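How a Two-Armed Robot Learns to Pick Up a Whisk

A robot arm is a chain of motors. Each motor turns one joint, the way your elbow turns one joint. Our build, called Dinu, has two arms and sits on a table in the Tulside shared workshop. At the end of each arm is a gripper with jaws that open and close.

A motor does not know where it is pointing. A small sensor inside each joint measures the angle and sends a number to the computer. The program, Rurix, puts those numbers together and works out where the gripper must be. Version 9 is the one we use now.
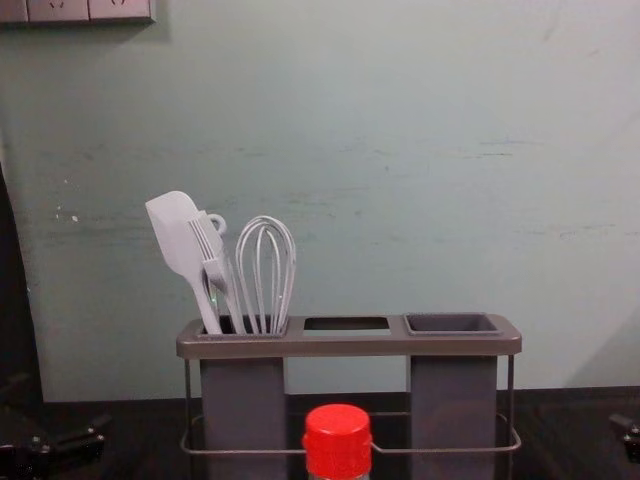

Grippers are good at some shapes and bad at others. A block with flat sides is easy, as the jaws close on it evenly. Kitchen tools are harder. The spatula has a broad, flat blade, but the whisk is made of thin wire loops with gaps between them. If all three tools stand in one compartment, the fork can overlap the spatula, and the program has to decide which edge belongs to which tool. White tools against a pale wall make that harder – a red bottle cap is much easier to pick out by color.

Before a jaw closes, the program chooses a grip point. On a whisk we set it low, near the handle. The motor then closes slowly and measures how hard it is pushing. When the push reaches the limit, it stops.

Our log for October lists 406 tries. Each try is saved with its joint angles, so a bad one can be played back slowly and the wrong number found.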